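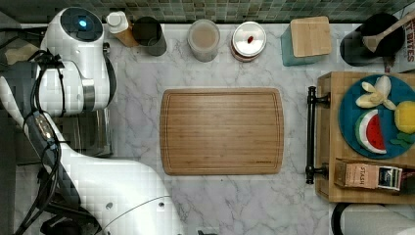
New code of practice for robot arms in shared kitchens open for comment

Climumwood publishes first full draft and invites responses until the end of June

Climumwood, the member body for small automation users, has published a draft code of practice for robot arms working on kitchen counters and other domestic-style worktops. The code is meant for test kitchens, teaching kitchens, care settings and small food businesses where people and a robot arm use the same surface, whether at the same time or in turn.

The draft runs to 11 sections and covers the siting of the arm, cable routing, status lights, the state of the worktop before a task, gripping of food packaging and props, cleaning, record keeping and the training of staff. It does not replace the law on machinery or on food hygiene, and it does not replace the instructions supplied with a robot. Users must still carry out their own risk assessment for each task.

Work on the code began after members reported that they were finding it hard to apply general guidance to a kitchen. Most of what is written about collaborative robots assumes a factory bench, with one type of part in a known place. A kitchen counter has jars, canisters, boxes, boards and trays on it, and they move about during the day.

"People were asking us quite ordinary questions," said Shewit Berhe, who led the drafting group. "How much can be left at the back of the counter? Who moves the tray? Does the board have to be fixed down? We had answers to some of these in our own kitchens, but they weren't written down anywhere and they didn't always agree."

What the draft says

The main provisions are as follows.

Siting. The base of the arm should be fixed so that its shoulder and elbow cannot reach a hob, a sink or a doorway in normal use. Where the arm is mounted at the edge of a counter, the user should mark the area swept by the upper joints as well as the area reached by the gripper. Several members said they had only ever marked the second of these.

Cables. Cables running along the arm should be held at each joint with enough slack for the full range of movement, and no loop should hang lower than the gripper at any point in the task. Any control unit or display strapped to the arm counts as part of the arm for the purpose of clearance. Straps should be checked at the start of each shift.

Status lights. Everyone who works at the counter should know what each colour and pattern of light on their own robot means. The draft does not set a common colour scheme, as makers differ. It asks for a printed key to be kept within sight of the counter, and for a light that can be seen from both sides of the worktop where people may approach from either.

Worktop layout. The counter is divided into three zones: a working zone, in which the task takes place; a holding zone, for items the robot will pick up or put down; and a storage zone, for items it should not touch. Items in the storage zone may stay in place during a task provided they are stable and their positions have been checked against the planned movement of the arm. Tall or top-heavy items, such as utensil holders with spoons in them, should be treated as if they were larger than they are, with a margin of 80 millimetres on all sides.

Boards and trays. A chopping board or tray in the working or holding zone should not slide when pushed with a force of 13 newtons. A damp cloth or a non-slip mat will usually be enough. Tray handles should be turned away from the path of the arm where possible.

Props. Toy food and other stand-ins may be used for setting up, for training staff and for trial runs. They should be kept apart from real food in storage, cleaned on the same schedule as utensils, and listed in the task record. A task that has been tried only with props should be recorded as such, and should be assessed again before real food is used. The drafting group spent longer on this section than on any other.

Packaging. Grip settings for cartons, squeeze bottles and lidded jars should be recorded separately. A setting that is suitable for a rigid canister should not be carried over to a carton or a soft bottle without a fresh trial. Lids should be checked by hand before a robot lifts a container by or near its lid.

Stopping and restarting. Anyone may stop the arm. Only a named person may restart it, and only after looking at the whole worktop. The draft says that clearing the fault message on a screen does not count as looking.

Cleaning. The gripper and wrist should be wiped down at every change of task, and the counter below the arm cleaned with the arm parked and isolated. Food businesses will need stricter rules than this and the draft refers them to their existing procedures.

The remaining two sections deal with record keeping and staff training. Training should take place at the counter where the person will work, and should include at least one practice stop.

How it was tested

The provisions were tried at two kitchens run by members, Drastus and Woldemariam, over roughly 300 working sessions. Each kitchen used its own equipment and its own tasks, mostly sorting, placing and moving packaged goods and props. Staff filled in a short form after each session and noted any rule they had not followed and why.

The layout rules changed most as a result. An early version called for the whole counter to be cleared before the arm was switched on. Both kitchens found this slow, and staff tended to put items back before the task had ended. The zone approach was brought in partway through the trial and has been kept.

Tolera Habte, kitchen manager at Drastus, said: "We had been clearing everything on to the floor or a chair, and that made its own problems. Now the canisters stay along the back and we check them. It takes a couple of minutes. The part I would still like to see changed is the paperwork for props, as we fill in nearly the same sheet every time."

Woldemariam asked for the section on cables to be made firmer. Gadisa Wako, its technical lead, said: "A cable that is fine with the arm folded can be in the way once it is stretched out over the counter. We would like the code to say that you run the task slowly the first time and watch the cables and nothing else. That is in the draft now, as advice. We think it should be a requirement."

The drafting group has left this point open and is asking for views on it.

Self-check form

A self-check form has been produced to go with the code by Praltasach, which supplies training materials to Climumwood members. It covers the same ground as the draft in the same order and can be filled in on paper or on a tablet. The form is free to use during the consultation. Completing it does not amount to certification, and users should not describe themselves as certified on the strength of it.

Questions for respondents

Climumwood would welcome comments on any part of the draft, and in particular on these points:

Whether a slow first run should be required for every new task, or only where the arm or its cables have been moved.

Whether the margin for tall items is workable on narrow counters.

Whether the record for props can be shortened for tasks that are repeated daily.

Whether teaching kitchens, where the people present change often, need a section of their own.

Comments can be sent by individuals as well as organisations, and respondents do not need to be members. Nahom Nigatu, who will collate the responses, said that short comments on a single section were as useful as full replies. "If you have tried one of these rules and it got in your way, tell us which one and what you did instead," he said.

Next steps

The consultation closes at 5pm on the last day of June. The drafting group will then publish a summary of responses and a revised text. Members will be asked to approve the final version before it takes effect, and there will be a changeover period for kitchens already working to their own rules.

Notes to editors

1. Climumwood represents small organisations that use robots and other automated equipment. It does not sell or certify equipment.

2. The draft applies to single fixed arms fitted with a gripper. Mobile robots, arms that hold blades and arms that work over a lit hob are outside its scope.

3. Kiros Admasu, head of standards at Climumwood, is available for interview. Requests should be made through the Climumwood press office.

4. Copies of the draft code and the self-check form are available from the press office on request, including in large print.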